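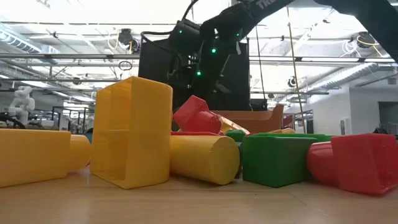 Building blocks all over the wooden table, red, yellow, green and orange.

Home | Diary | Rooms | Garden | Say hello

August, 6:40 in the morning

The hallway is painted! I came down early just to look at it with the light coming through the door glass, and I stood there in my socks with my coffee, grinning like a fool. It's a soft, warm green (I had it down as a gray on the sample card, but on the wall it's green and I love it more for that).

Ferenc Jakab came over last night to help me hang the big mirror from the Stavero clearance. It weighs far more than it looks, and we had it up and down twice before we were both happy. It bounces the light right to the foot of the stairs now. He found a date penciled on the bare plaster behind the old coat rack, 1878, with a squiggle next to it that might be initials. I've left that patch unpainted and I'm going to put a little frame around it.

Next job is the stair runner. I measured again before bed and I need 21 feet, plus a bit for the landing. Mulugeta Degefa swears by stripes on stairs and sent me five photos of his, and now I want stripes too — navy and cream, I think, or maybe a rusty red if I'm feeling brave.

Oh, and the dried hydrangeas from Flostora came! Huge papery heads, still a bit blue at the edges. They're in the brown jug on the radiator shelf for now. I tried them on the windowsill first but they hid the view of the pear tree.

Still to do: new bulb for the landing, felt pads under the bench, and take the leftover paint down to the cellar before I kick it over.

Filed under: Hallway, Color, Small makeovers
Last updated: August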